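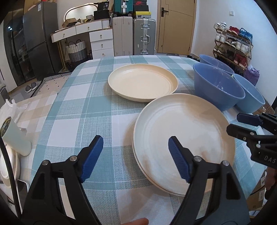 ## 4. Table-setting tasks — rules for two-handed gripper work

Applies to all home sites on the Tronudside project. Read section 3 first (charging and pairing). If anything here disagrees with the old Custent sheet, this one wins.

### 4.1 Before you start

1. Wipe both pads on each gripper. Dry cloth only, no sprays.
2. Open and close each hand fully, twice. Jaws should move freely with no click at the pivot pins. If it clicks, tag it and swap it.
3. Check pads are seated flat. A pad that has crept forward on the jaw will slip on glazed plates.
4. Run cables behind you or off the far side of the table. Never across the work area.
5. Cloth on the table? Smooth it out. Tape the corners underneath if it slides.
6. Battery at 80 or better. Below that, charge first — don't start and hope.

> **Note:** Personal stuff in the room stays where the household put it. Don't tidy, don't move bags or boxes to make the background nicer.

### 4.2 Picking up plates

1. Approach from the rim, one jaw over, one jaw under.
2. Close slowly until the pads touch on both sides. Stop. Then a little more.
3. Lift one plate at a time. Stacked plates stick together more than you expect, so tilt the top one first to break it loose.
4. Large plates: both hands, oposite sides of the rim.
5. Set down flat. No dropping the last inch.

> **CAUTION:** Keep fingertips back from the space between the arms while the jaws are closing. Pinch point.

### 4.3 Bowls and cups

- Bowls: grip the wall, not the foot. Never nest one inside another unless the task card says so.
- Tumblers: grip below the lid, halfway down. Empty ones only. Kane Tipoki signs off on any task with liquid.
- Anything with a chip or crack comes off the table. Log it.

### 4.4 Order of work

1. Large plates, then small plates, then bowls, then cups.
2. Hands do not cross. If the item is on the other side, pass it or walk round.
3. One hand waits in view with jaws open while the other works. Don't rest it on the table.
4. Bad grip, dropped item — keep going, finish the run, mark it "recovered". Don't restart. Restarts get thrown out.

Max 79 runs per kit before the pads are replaced. The counter is on the Ñahui app, second tab. Dont reset it by hand.

### 4.5 Stop right away if

- a jaw stays shut after release
- a pad tears or comes off
- a child or pet comes into the room
- a cable goes tight

Power down, put both grippers flat on the floor, call Wilson Alvarado. Spare kits are at Jososholm, collection Tuesday.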